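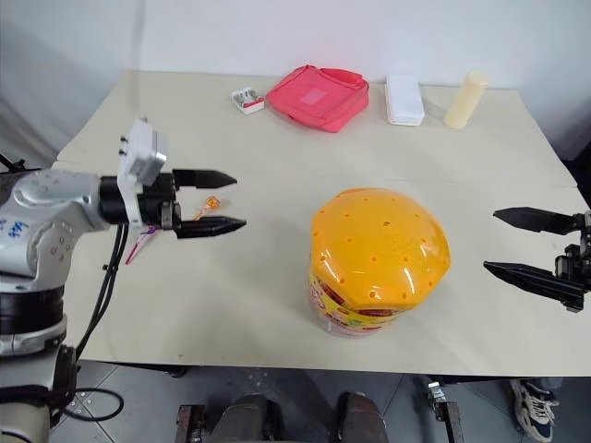
Petronella Khumalo wrote that she wanted to hand out lollipops at her son's class party in September and had been told by another parent that they would go sticky if she bought them too early. She had 61 to store, in a pantry that gets warm in the afternoon. Should they go in the fridge? And could she make up the favor bags ahead of time or does that have to wait until the night before?

Posted 29 Apr 2020 in Food Storage

Anel Mnguni
Don't use the fridge. Hard candy is mostly sugar and it pulls water out of the air. When you take it out of the fridge, moisture condenses on the cold wrapper and gets in at the twist. Then the candy sweats and sticks to the paper.

Keep them in a closed container in the coolest dry cupboard you have, away from the stove and the dishwasher. A bedroom closet is better than a warm pantry. If your house is humid, put a packet of food-safe desiccant in with them. Leave the wrappers on and don't open the container more than you need to.

Check the lid of whatever you use. Display jars with holes in the top are meant for standing the sticks in, so they look good on the party table and let air in the rest of the time.

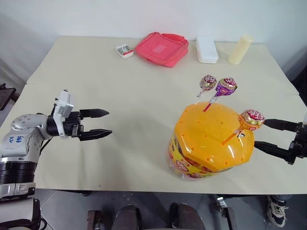
For long storage I use a plain screw-top tub with a rubber seal. I have kept wrapped lollipops that way for almost two years and they were fine, though the sour ones had lost some of their flavor.

You can fill the bags a week or two ahead if they are the plastic kind that closes properly. Paper bags should wait until the day before. Don't put anything moist in with the candy, such as soft cookies or fruit snacks that have been opened.

Hlongwane
I put mine in the freezer and never had a problem. Double bag them. Just let them come back to room temperature before you open the bag.

Denura29
The freezer worked for me with chocolate but the lollipops cracked and a few came off the sticks. I would go with the closet.

Also ask the teacher before you buy. Our school stopped allowing hard candy for the younger grades and I was left with two full bags. If you do end up with sticky ones, they are still okay to eat if the wrapper is intact, but they are a pain to unwrap and I wouldn't give them out at a party.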